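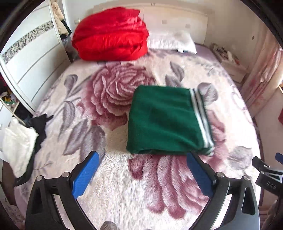 Folding goes home: what the Veltine project means for our housekeeping teams

Mar 4, 2026

If you've walked past the training rooms lately and seen one of our housekeepers folding the same green knit five times in a row, you've met the Veltine project! We've had plenty of questions about it at the Brasov office, so this month's workplace item is all about laundry.

Quick background for anyone who joined after June. Prundard looks after bedrooms and linen for people who get help at home, and folding is a big slice of every visit. Veltine is our attempt to teach a two-armed robot to take on part of it. The robot learns from people. A housekeeper picks up a hand-held gripper with two padded fingers and does the job with it, and the camera on the tool records how the cloth moved and where the fingers went. Do that enough times, with enough different clothes, and the software starts to get the idea.

Eight housekeepers have signed up so far, and they now have over 200 recorded folds between them. The target for the first round is 300. Each session lasts 60 minutes, is paid at the normal rate and counts as part of the shift, so please don't squeeze one in on your lunch break (you know who you are).

Pao-chu Kwan was in the first group and has become our unofficial coach. "The first day I was all thumbs," she told us. "You want to smooth everything with your palm and you can't, you've only got two fingers. So you start thinking about which edge to take first. I fold differently at home now, my daughter laughs at me."

What I love about this is how much the engineers have had to learn from the housekeepers. Ho-yin Yau, who runs the software side, came in with a neat plan for T-shirts on a bare table. Pao-chu's group asked for real beds with real bedding, plush blankets and all, with other clothes still lying around. They were right! A soft blanket gives way under the fingers, and a ribbed cuff likes to curl back just when you think you're done. Ho-yin rewrote the whole session list in a week.

So what changes for you? For now, visits stay as they are and so do the rotas. When the robot is ready for a trial, it will go to the linen room on Hosseinzadeh Street first, on towels and plain knits, with a housekeeper running it. That's a new role, operator, and it comes with training and a higher pay band. People who have recorded sessions get first pick of the places. Fitted sheets stay with us humans for the time being, and I heard a few groans about that one.

The most common worry we hear is about hours. The agreement signed with staff says nobody's contracted hours go down during the trial, and time saved on folding goes back into the visit. Most of the teams we asked want to spend it with the client, having a proper chat or getting the bedroom sorted the way they like it.

Want to try the gripper? Ask your shift lead for a slot. Left-handers are especially welcome, as we have hardly any left-handed recordings. Bring a sweater you find annoying to fold. Pao-chu collects them.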